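Progress report to Sodgate: Kisora update service
Period ending May 31, 2022

The new update service for Kisora went live in March. Before that, each site had to download patches by hand and many were several versions behind. Of the 1,641 registered installations, 600 have now moved to the new service. The rest still use the old download page, which we will keep open until the autumn.
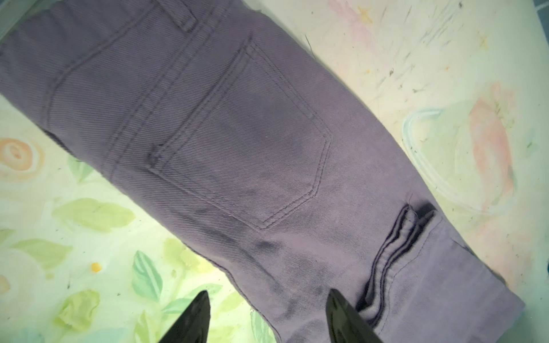 Patch pocket with double stitching, seen close up.

We issued 5 patches in the period. Four fixed faults reported by users, mostly to do with printing and date formats. The fifth changed how licence files are read, after Løken found that a renamed folder stopped the program from starting.

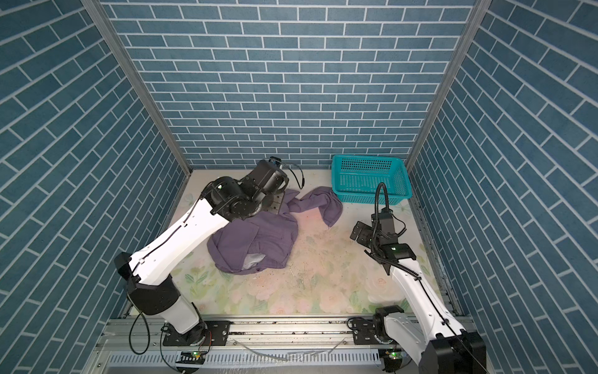

The work area with its two arms on the front rail.

Rollback is behind plan. It works on a clean install but leaves old settings files in place where the user has changed the default folder. Flilatetti has taken on the rewrite and we expect a test build next month. No extra money is needed for this.
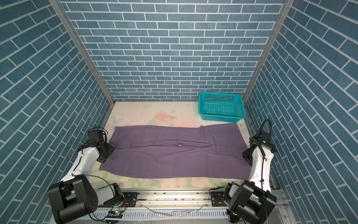

Purple cloth laid out between the arms.

Next period:
Move a further 100 sites, starting with those on the oldest version.
Finish the rollback work and test it at Løken.
Rewrite the release notes in shorter form, as users have asked.

Spending is within the agreed budget. The claim form is attached separately.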